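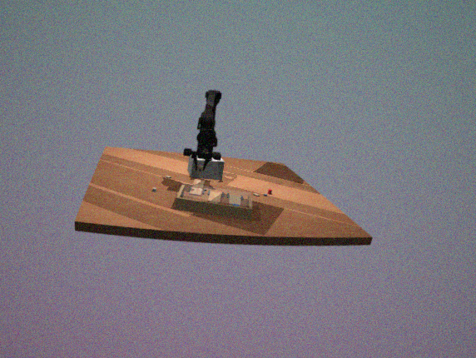
Sim view, arm pointing straight up, sorting tray and loose bits on the bench top.

Ticket 136: Arm misses the tray in sim, then "fixed", then misses again
Status: open (was closed, reopened by me)
Area: Mudthorpe bench arm / simulator
Opened: 27 January 2018

What is meant to happen
Arm leaves the parked pose, picks up the small pieces one at a time and drops each in a compartment of the tray. Same job we want from the real arm on the back bench, so if it can't do it in sim I don't see the point of wiring up the real one.

What happens
It reaches for a piece, closes short of it, carries nothing to the tray and reports a good pick. The log then says "placed". I don't trust any line in that log that says "placed" and I'd ask everyone else not to either.

Setup
Simulator: Dovville, the build on the shared machine
Planner: Ojala, default settings apart from speed
Table file: the Karncombe one, copied over from the old project
Steps per run: 2,000

Entry 1
The forum answer to this is "turn up the physics steps". Did that, 2,000 to 3,000. Took longer, missed by the same amount. I have now read that advice in four different threads and not one of them says what the fault was to begin with.

Entry 2
Somebody closed this with the note "works for me". Works how? I ran it 21 times from a clean start and got two picks, both of the red piece. The red one is upright and easier to bump into, so I'm putting those down to luck until shown otherwise.

Entry 3
Suggestion was that the grainy picture is upsetting the piece finder. Fair enough, it is noisy. Turned the noise off in the render settings and fed the finder clean pictures. It found the pieces better, the small white one next to the tray especially, and the arm still closed short. So the noise is a separate nuisance. Put it back on, as the workshop camera isn't going to be clean either.

Entry 4
Took the finder out altogether and typed the piece positions in by hand from the table file. Still short, and always towards the pedestal. That points at the arm's base, or at where the planner thinks the base is.

Entry 5
Measured. The table file puts the arm's mount at the bench surface. The pedestal is a separate part, added later so the arm would clear the tray walls, and the planner was never told about it. So it plans for an arm sitting lower than the one we are drawing. Added the pedestal height to the base offset in the Ojala config.

Entry 6
Better. Picks the blue one on the left most times. The pieces to the right of the tray are still hit and miss, and the pale flat one by the back left corner of the tray it won't lift at all. I was told the offset would cure everything. It has cured the height error and that's all I'm prepared to sign for.

Entry 7
Checked whether the tray is in the way. The planner treats it as one solid block, compartments and all, so it won't let the fingers go down inside. Every "placed" so far was a release above the top edges. Whether the piece goes in after that depends on the bounce.
Changed the tray to separate walls and a floor. Planning is slower now. One drop into a compartment seen with my own eyes.

Still to do
- Make "placed" depend on where the piece ends up, not on the gripper opening
- Try a lower approach for the flat piece
- Find out who else has copied the Karncombe table file, as they'll have the same wrong base
- Measure the pedestal on the real bench with a ruler before anyone types the sim number into the real arm

Please don't close this on the strength of one good run. If you have a fix, paste the config and the count of tries with it. I'd like it settled before the April open day, but I'd sooner show a parked arm than one that drops things beside the tray and says it hasn't.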